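4장. 선반장과 서랍장 정리, 상판 닦기

이 장은 Goritz 벽면 선반과 그 아래 흰색 서랍장을 설치한 뒤의 정리와 관리를 다룹니다. 제조사 안내지에는 "닦기만 하면 새것처럼 유지된다"고 적혀 있는데, 그 말을 그대로 믿고 시작하지는 마십시오. 흰 상판은 얼룩이 빨리 눈에 띄고, 천을 잘못 고르면 닦을수록 보풀만 남습니다.

4.1 시작하기 전에

1. 선반 칸을 모두 비웁니다. 물건을 옆 칸으로 밀어 놓고 닦는 방식은 권하지 않습니다.
2. 파란 천과 마른 천을 따로 준비합니다. 한 장으로 다 된다는 '만능 천'은 써 봤지만 차이를 모르겠습니다.
3. 물병은 상판이 아니라 옆 카운터에 둡니다.

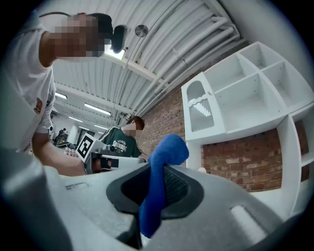

읽는 시간 2분

4.2 선반 칸 닦기

1. 맨 위 칸에서 아래 칸으로 내려옵니다.
2. 칸 안쪽 모서리는 천을 접어 눌러 닦습니다. 부드럽고 두꺼운 천은 모서리까지 잘 들어가지 않습니다.
3. 한 줄이 끝나면 천의 면을 바꿉니다.

참고: Niltell 세정액은 안내지 권장대로 물에 섞어 썼습니다. 맹물과 비교해 나은 점은 찾지 못했습니다. 냄새는 더 오래 갑니다. 이미 사 두었다면 쓰고, 없다면 일부러 살 필요는 없어 보입니다.

주의: 물 온도는 40도를 넘기지 마십시오. 이 수치는 안내지 뒷면에만 작게 적혀 있습니다.

4.3 서랍장 상판 닦기

1. 액자와 꽃병을 상판 안쪽으로 옮깁니다. 완전히 치우는 편이 낫지만, 둘 곳이 마땅치 않으면 안쪽에 모아 두어도 됩니다.
2. 천을 상판 가운데에 놓고, 눌러 잡은 채 앞쪽으로 당깁니다. 원을 그리며 닦으라는 설명도 흔하지만 자국이 둥글게 남습니다.
3. 앞쪽 가장자리에서 천을 들어 올립니다. 서랍 앞면으로 물이 흐르면 바로 마른 천으로 받습니다.
4. 서랍 손잡이는 마지막에 닦습니다. 돌려 닦으면 나사가 풀릴 수 있으니 앞뒤로만 문지르십시오.
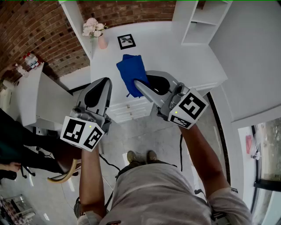
Adanech Chala: 당겨 닦는 건 저도 해 봤는데 앞쪽에 먼지가 줄처럼 모이던데요. 결국 한 번 더 닦았습니다. 원으로 닦는 것과 시간 차이가 있는지 모르겠네요.

시간 차이는 크지 않습니다. 앞쪽에 모인 먼지는 마른 천으로 한 번에 걷어 내면 됩니다. 그래도 줄이 남는다면 천에 물기가 많은 것이니 더 꼭 짜서 쓰십시오.

4.4 벽돌 벽과 맞닿은 부분

1. 벽돌 면에는 젖은 천을 대지 않습니다. 붉은 가루가 묻어 나와 흰 판에 번질 수 있습니다.
2. 벽과 상판 사이 틈은 마른 솔로 쓸어 냅니다.
3. 꽃은 벽에서 조금 떼어 놓습니다. 떨어진 꽃잎이 틈에 들어가면 꺼내기 번거롭습니다.

주의: Tesfamariam 틈막이 테이프를 붙이면 청소가 필요 없다는 말이 있습니다. 저희 쪽에서는 한 계절을 못 버텼습니다. 떼어 낸 자리에 남은 접착제가 먼지보다 골치였습니다.

4.5 마무리

1. 쓴 천은 뭉친 채로 탁자에 두지 말고 펴서 말립니다.
2. 선반 칸은 다 마른 것을 손으로 확인한 뒤에 채웁니다.
3. 아치형 창이 있는 문은 물건을 넣기 전에 한 번 여닫아 봅니다. 걸리는 느낌이 있으면 경첩 조정(219쪽)을 보십시오. 다만 그쪽 설명도 그리 친절하지는 않습니다.
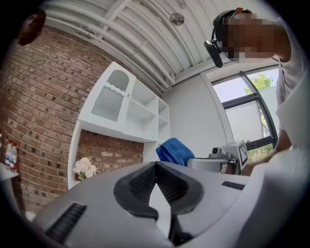

그림 4-3. 흰 탁자 위의 파란 천과 벽돌 벽 쪽 선반장

참고: 빈 칸을 서둘러 채울 이유는 없습니다. 정리함을 칸마다 맞춰 사라는 안내는 판매용 문구에 가깝다고 봅니다. 며칠 써 보고 손이 자주 가는 칸부터 정하십시오.

상판 얼룩이 지워지지 않을 때는 5장으로 넘어갑니다.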